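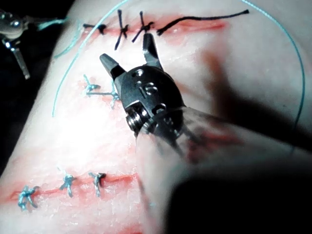
STUDENT NEWS / ROBOTICS

Fornton students take on robot suturing in club's first open challenge

2018-12-09

FORNTON - Six teams, two instruments, one practice pad per team. The Fornton College Robotics Club has opened its first Zasier Challenge, a student contest in robotic suturing, and entries from other schools are welcome through the spring.

The idea came out of Bhavana Reddy's intro class on medical robotics. Students there learn to drive a pair of surgical instruments from a console, first moving pegs, then passing a needle, then tying. Most wanted more hours than the class could give them. So, a club. Then a contest.

"They kept asking for the room key," said Reddy, who teaches the class and advises the club. "I figured we might as well put a scoreboard up."

Teams work on synthetic pads with red incision lines, closing them with black and blue-green thread. Judges look at spacing, knot security, tail length and how much the pad gets scuffed up along the way. Top score is 1000. Best practice run so far is 207, so plenty of room.

Knots are the hard part. Keerthana Sundaram, a junior and the club's president, says new drivers lose the most points on the wrap, where thread has to go round one set of jaws before the other set pulls.

"You can't feel the thread. You only see it," Sundaram said. "First month I pulled way to hard on everything."

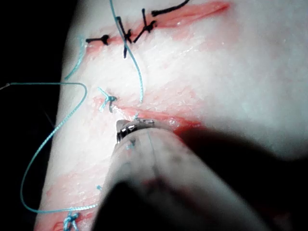 What teams do

Round one is straight closure, a row of single stitches along a cut. Round two adds a time limit. The final is run by two drivers taking turns on the same pad, with no talking during a turn. Teams also hand in a short report on their practice log and any code used. Scoring software, called Panicker, was written by club member Kumaresan Kurup over the summer and will be shared with every team that enters.

Fadime Eren, a sophomore on the Grornisska team, came in from the machine shop side with no medical background at all. "I can weld. I could not tie this knot," she said. "Now I can tie it most days."

Her team plans to write up its drills for next years class.
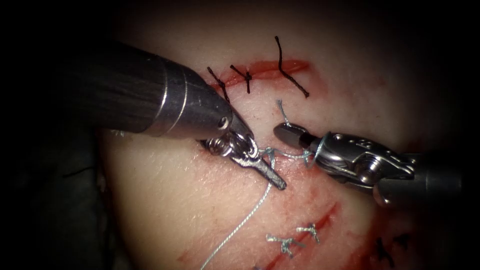 Photo: Fornton College Robotics Club

Finals are set for May in the college's engineering hall. Open to the public, free, seating limited. Console demos before the first round, sign up at the door.

How to enter: teams of two to four students, one faculty contact per team. No surgical experience needed. Travel help available for schools outside the county, ask early. Rules and entry form from the club office.

Press contact: Hema Devadiga, Fornton College student programs. Interviews and lab visits by appointment.

###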